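Preguntas frecuentes: acera del paso elevado de Vachon

¿Se puede circular en moto por la acera?
No. Las motos y los escúteres van por el carril contiguo.

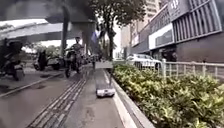

¿Y aparcar sobre la franja podotáctil?
Tampoco, ni para una entrega breve. La franja debe quedar libre a cualquier hora. La sanción es de 48.

¿Resbala el pavimento cuando llueve?
Puede resbalar. Camine despacio y evite las bicicletas.
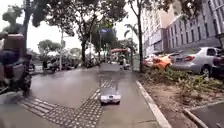 ¿Dónde aviso de una pieza suelta?
En la oficina de Hinach, de 4 a 8 de la tarde.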